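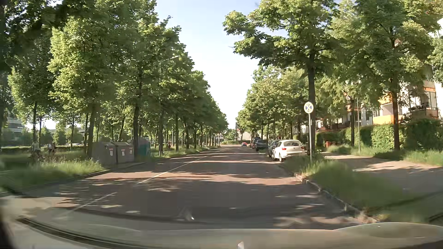 Tree-lined two-way street with cars parked along the right-hand side

A street tree is a tree growing in the verge, sidewalk or median of a public road. Street trees planted in rows on both sides of a road form an avenue. Where the crowns are broad, they throw bands of shade across the pavement for much of the day.

Planting

Spacing depends on the expected width of the crown. In the town of Sundness, small species are set 5 meters apart and large ones 8 meters apart. Young trees are staked for two growing seasons and watered through September. A grass verge lets rain reach the roots more easily than a paved surface does. Verge grass is usually mown, though some districts let it grow tall until late summer.

Signs and parking

Low branches and trunks can hide traffic signs from drivers. Signs are therefore often mounted on separate poles in the verge, and the branches near them are pruned. A round blue sign with a red border and a red X prohibits stopping in many countries. The colors fade with long exposure to sunlight.

Parked cars can damage roots by pressing down the soil at the road edge. A survey of Pallska by Reiko Hamada and Kanyarat Khunthong recorded compacted soil beside 71 trees, most of them on streets without a raised curb.

See also

Avenue (landscape)
Road verge
Urban forestry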